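The Flatley Board: putting lives behind the names in Rorthorpe
Local History Project, final report
September 13, 2024

Where the idea came from

If you've ever queued for the toilets in Rorthorpe village hall you'll have stood next to the Flatley board, probably without reading it. It's a long roll of honour that used to hang in the canteen at the Flatley rope works, and it lists 40 employees who served in the First World War. Surname, initials, and a little cross if the man didn't come back. No ranks, no regiments, no ages, nothing! My grandad was on the hall rota for years and he couldn't tell me a thing about any of them, so when we had to pick a topic I already had mine.

I wanted to find out who each man was: where he was born and to whom, what he did at the works, who he married, where he served and (if I could) where he's buried. My tutor said to pick a handful. I said I'd do the lot. I have since apologised to my tutor.

How I went about it

I began with the 1911 census, looking for anyone in or near Rorthorpe whose job had something to do with rope, twine or sacking. That gave me a pile of likely matches, and then I went to the parish registers for baptisms and marriages. The Lengyel Reading Room has the Rorthorpe registers on film plus a run of the local weekly paper, which is bound in volumes so heavy you get told off for carrying two at once.

Everything went into Fimoteo, the family tree program our department uses. I'd never touched it before and spent my first afternoon accidentally marrying a man to his own mother. Once I'd got the hang of it I gave every person a sheet with the same headings — birth, parents, work, marriage, service, death — and a box at the bottom for where each bit came from. I'm really glad I filled in that box as I went along, because by the summer I'd forgotten where half of it had been found.

The soldiers' papers were harder. A lot of army service records from the First World War were burned in the bombing in 1940, and for ordinary soldiers you're lucky if anything has survived. Medal index cards helped a bit, and so did pension cards, which often give a wife's name and address. An address on Ropery Lane cheered me up more than anything else in this project.

The two rope spinners

My biggest headache was a pair of entries next to each other on the board with the same surname and the same first initial. One has a cross and one doesn't. In the census I found two rope spinners who fitted, one born in 1889 and one in 1891, living a few doors apart. I'd more or less decided the older one was the man who died, going by a newspaper notice that mentioned a widow.
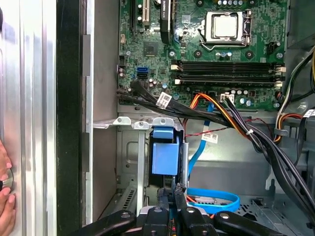 Couldn't they be cousins, one reader of my first draft wanted to know, and had I checked that the younger one wasn't married as well? The notice only says widow, the comment went on, and it doesn't give an age, so it could be either of them until you've been through the marriage register for both.

Fair point, and a slightly painful one. I went back to Lengyel and looked, and the younger man had married too, at the chapel and not at the parish church, in the spring of 1915. So I'd missed him completely by only looking at the Anglican books. His wife's name matched the pension card. The older man turned up again in the 1921 census, still at Flatley, with a daughter aged two. They were cousins, by the way. Their fathers were brothers and both of them had been born at Flatley Cottages.

That changed how I did the rest. I went through the chapel registers for everyone, even the men I thought were finished, and it threw up three more marriages and a baptism I'd put down to the wrong family.

What the newspapers added

I didn't expect to enjoy the newspapers as much as I did. The death notices are short and quite stiff, but now and then the paper printed something extra. One man had played cornet in the works band. Another had won a prize for his leeks at the October show, the year before he enlisted, and was described as "well known in the twine shed". The man with the leeks was a carter in the census, so either he'd changed jobs or the reporter was being vague. I've put both on his sheet.

There are mistakes in the paper as well. One lad was reported killed and then, a few issues later, reported quite well and asking for socks. He has no cross on the board and he married in 1922, so I'm going with the socks.

The men who came home were much harder to follow than the ones who didn't. They moved away, they took jobs on the railway, one seems to have gone to Canada with a brother and then vanishes. For some of them the last thing I have is a marriage or a child's baptism, and I've left those sheets open.
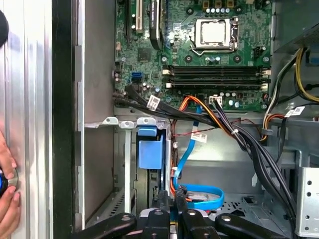 What's still missing

There are 11 men I couldn't pin down properly. A few have such common surnames that I've got several candidates each and no good reason to choose between them. Others may have lodged in Rorthorpe for work and never appeared in a register at all. I've listed the candidates for each one in the appendix, with what counts for and against, so that anyone with a better idea can pick it up.

I also ran out of time for the women. The board only lists people who joined up, but the works took on a lot of women during the war, and their names are in the wages books if the wages books still exist. Flatley closed in the sixties and I haven't found out where its papers went. I've written to two places and am waiting to hear.

If I did it again

I'd start with the chapel registers. I'd also talk to people sooner. I left the interviews until the end, and then a lady at the hall coffee morning told me her great-uncle was the cornet player and that she had his discharge certificate in a biscuit tin. She let me copy it and it had his height, his wound and his date of birth on it — everything I'd spent three weeks looking for.

The finished sheets are going in a ring binder at the hall, on the shelf under the board, with some blank pages at the back for anyone who wants to add something or tell me I've got their family wrong.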